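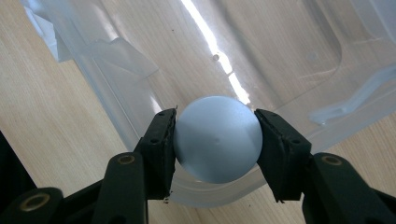

Unnur Juhl had driven two hours on a Monday to be told about the future, and the future was late. The woman at the desk gave her a sticker with her name spelled wrong and said the demonstration would start when Mr. Vestergaard got off the phone. So she stood by the table at Vorkau with a paper cup of coffee and looked at what they had. A clear plastic container, the kind with ridges. A pale blue-gray ball the size of a ping-pong ball, more or less. Two black plastic fingers with small brass rings in the joints, and flat pads to squeeze the ball from either side. She had packed fish for nineteen years. She had never once been asked to pack a ball.

"You can touch it if you like," said Ross Tosh, who had come with her from the plant and was enjoying himself.

"Touch what?"

"Any of it. They said."

She didn't. Ross had already picked up a brochure and was reading the numbers out loud. The Zismont line could do 809 picks an hour. It came with a two-year service plan. It learned from people, the brochure said, and Ross read that part twice.

"Which people?" Unnur said.

"Doesn't say."

Bjartur Vestergaard came in at half past ten with his hand already out. He was younger than his voice on the phone. He thanked them for making the trip, asked about the roads, and did not wait to hear about the roads. Then he waved over a young woman in a gray sweater, who had been sitting against the wall so quietly that Unnur had taken her for another guest.

"Heiðrún is going to show you how we teach it," he said.

Heiðrún Lykkegaard took hold of the gripper by its handle and closed it on the ball. She did it slowly, watching her own wrist. She lifted the ball over the container, held it there, let it drop, and reached in to get it again. Then she did the same thing over. Bjartur talked the whole time. Every one of these was a lesson, he said. The machine would look at what Heiðrún had done and work out the rest.

"How many lessons?" Unnur asked.

"For a simple object? We like to have 500."

"And for a haddock?"

He laughed. When he saw that she hadn't, he stopped.

"Softer goods are on the road map," he said.

"Haddock isn't goods. It's wet and it bends. Some of them are twice as long as the others, and it doesn't come to you in the middle of a table with nothing around it."

"Sure. And that's the kind of input we want from a partner."

Ross wrote *partner* on the back of his brochure. He had told her in the car that the owners would sign anyway, and that she was along so that somebody from the floor could be said to have been asked. He hadn't meant it unkindly. He was usually right about the owners.

Heiðrún was still going. Pinch, lift, over, drop. Unnur moved around the table to stand beside her, out of the way of the talking.

"How long do you do this?"

"Until lunch," Heiðrún said. "Then somebody else."

"Does your hand hurt?"

The young woman looked over at Bjartur, who was showing Ross something on his phone. "Here," she said, and pressed the base of her thumb. "Mostly at night."

Unnur held up her own right hand and pressed the same spot. They stood like that for a second, two people with a sore thumb.

"Sigrún Egilsson on our line wraps hers in wool," Unnur said. "Not tape. Tape makes it worse."

"Wool," said Heiðrún.

"And switch hands before you need to."

After that there was a short film, with music, and sandwiches. Bjartur asked whether she had any concerns she'd like him to take back to the team. She said she would like to see it pick up a fish. He said they would be in touch about that – it was a great idea for a second visit – and he shook her hand on the sore side.

In the car Ross had the heater on high before she got her belt fastened.

"Well?" he said. "What do I tell them?"

"Tell them it's very good with a ball."

He thought that over as far as the main road. It had started to sleet. "They won't like that," he said, and turned on the wipers.

Stories > Short Fiction > Work

More stories
Jurnero by Night
The Ásgeirsdóttir Boat
195 Steps to the Post Office
What the Ferry Left in February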